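Murkoter Clothing Room: Progress Report to the Mesport Fund
Second report, covering the period to the end of December
Prepared by Nesrin Oral, project manager, Erham Clothing Reuse

1. Where we are

The clothing room at Murkoter is open and in use. We took over the space in the Hidayat building at the start of the grant and moved the sorting and folding work there from our old unit. In this period we sorted and folded 665 garments and passed them on to our partner agencies. The target in the grant agreement was lower for these months, but the first report was under target, so the two periods together put us back on schedule.

Most of what comes in is T-shirts, sweatshirts and children's clothes. Winter coats have been slow. We asked for them in our November appeal and will ask again.

2. The room

The room was an office before we had it. We kept the carpet tiles and did not repaint. The landlord offered to replace the carpet with vinyl at our cost and we declined. The quote was more than the whole furnishing line, and the tiles can be lifted and changed singly if one is damaged.

Daylight is good at the window end. Sorting is done there when possible, as stains and worn patches are easier to see. After 4 p.m. in winter the ceiling lights are needed, and they are weak in the far corners. We have asked the landlord for brighter tubes and are waiting for a date.

We inherited some office furniture with the room. The desk chairs are staying until the stools arrive. They are comfortable but they roll, and people folding for a long time have said they would like something that stays put. Stools were in the original budget and have been ordered.

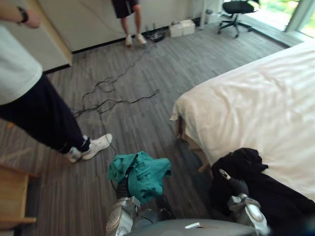
The window end of the clothing room, with the carpet tiles and one of the office chairs. Floor cables are covered in section 3.

3. Floor and safety

Cables on the floor are the main item open from our walk-through with the building manager. The sockets are on the walls and anything used in the middle of the room needs a lead run out to it. We are doing the following:

Flat cable covers are on order for the main crossing points.
Leads that are not in use are to be coiled and put away at the end of each session.
Closed shoes are required for everyone working in the room.

The first of these depends on delivery. The other two are in force. There have been no accidents to report. A quote for floor sockets was also requested, and we will send it to you when we have it, but we do not expect to be able to pay for them out of this grant.

The same walk-through asked us to keep the route to the door clear of bags. Incoming bags now go to the hallway store and are brought in a few at a time. This adds some carrying but the room is easier to work in.

4. How the work is done

Each garment is checked, sorted by size and type, folded and boxed. Anything needing a button or a short seam goes to the mending box. Anything past repair goes to textile recycling.

We changed the folding method in this period. Previously people folded however they liked, and the boxes came out uneven and would not stack. There is now one fold for tops and one for pants, with a printed sheet showing each. Boxes hold more and the agencies have told us they are quicker to unpack. Sweatshirts with hoods are still a problem. The standard fold leaves a lump at the top, and we are trying a version with the hood turned down first.

Laundry is still done off site. Turnaround slipped in December when the laundry closed for the holidays, and we had a backlog for the first part of the next month. It has been cleared.

5. People

19 people were trained in this period. Seven of them now come regularly, which is enough to run the current sessions but not to add an evening one. The training session has been cut to one hour after feedback that it was too long and repeated itself.

6. Spending

We have spent $3,000 of the furnishing and equipment line to date, mostly on shelving, boxes and the label printer. The stools and cable covers will be charged to the next period. Rent and laundry are in line with the budget. We have underspent on transport, as one of the agencies has started collecting its own boxes. We would like to move that money to laundry and ask for your approval to do so.

7. Next period

Fit the cable covers and replace the desk chairs with stools.
Get the lighting improved, or buy two standing lamps if the landlord gives no date.
Settle the fold for hooded sweatshirts and reprint the sheets.
Run a second appeal for winter coats.
Recruit for an evening session.

Receipts and the full budget table are attached separately. Please send any questions on the transport underspend to me before the next payment is released.

Nesrin Oral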